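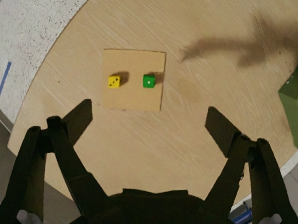

**Figure 1.** Start of an episode in the Brimex simulator, seen from above the gripper.

### 3.2 Collecting the demos

We gathered all our examples in simulation, and I'll admit I drove most of them myself. Lovely Mercado did the rest, mainly in February, when I was stuck on the reward code. Each episode opens with the fingers spread wide and nothing touched, as in Figure 1, and the driver then gets a typed instruction such as "pick up the green die." With a yellow die sitting on the same piece of cardboard, the policy has to read the color word to get it right. We ended up with 1496 episodes and held out 90 for testing. Anything longer than 20 seconds got tossed, and so did 7 runs where the logger (my fault!) dropped the joint angles. Lovely drives a lot more smoothly than I do, and you can spot it in the velocity plots, so we kept a driver tag on every episode and come back to that in Section 5.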